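Workshop notebook, Itton bench
Sun 7 January
Entry by Gráinne Moriarty

Subject: Thermal paste storage and shelf life, continued

The purpose of this entry is to record the condition of the paste stock after the September move and to set out the procedure to be followed until the new cabinet is delivered. Colleagues at Kendow have asked for the same information and may copy this page in full.

Stock was examined in the order in which it sits on the shelf. The older syringes, bought under the Skallumik order, have separated. A clear oil collects at the nozzle end and the first portion out is thin and runs on the glass. The remainder is stiff and drags under the spreader. Kneading the syringe by hand restored one of them to a usable state for a short time, but the oil had returned by the afternoon. These syringes are withdrawn from general use. They have been moved to the lower drawer and labeled for practice spreads only.

The newer syringes, from the Ó Briain order, show no separation. They were stored cap down in the interior closet, away from the radiator wall. I do not consider this sufficient evidence that the storage position made the difference, as the two orders are of different ages and possibly of different formulation. A proper comparison would need syringes from one order kept in both places. I have set a pair aside for that and will report in a later entry.

Spread tests were made on glass plates under a 200 g weight. The newer paste reached the edge marks evenly on each plate. The older paste left a dry patch near the center on two plates and an oily margin on all of them. Plates are in the rack under today's entry and should not be washed until the margins have been traced.
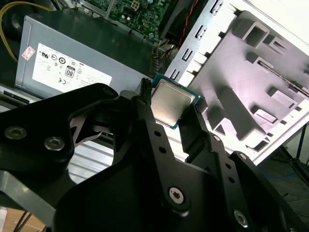
Desktop processor held upright, metal lid facing out.

On cleaning: the present supply of wipes leaves lint on brushed metal. It is hard to see under the ceiling lights and easy to see under the bench lamp, and all lids are therefore to be checked under the lamp before any paste is applied. The box of 100 wipes opened last week may be used up on the benches and tool handles. A lint-free type has been requested. Alcohol remains adequate, although the large bottle should be kept closed between uses — it was found open twice this week.

On records: the paste log stands at line 1,061. Several recent lines give no syringe number, and without it the spread results cannot be matched to an order. Please fill in the number at the time of use. Lines that cannot be completed should be struck through once and initialed, and should not be erased.

The closet thermometer reads higher than the wall unit in the main room. I have not determined which is correct. Both will be placed in the same box overnight and read first thing, before the heating comes on. Until then, closet temperatures in the log should be treated as uncorrected.

Open items:
Trace the margins on the glass plates.
Compare the two thermometers.
Label the paired syringes and place one in each location.
Confirm with Kendow whether their Skallumik stock has separated as well.
Ask whether the cabinet shelves are adjustable. The syringe trays are taller than the drawing allows.

G.M.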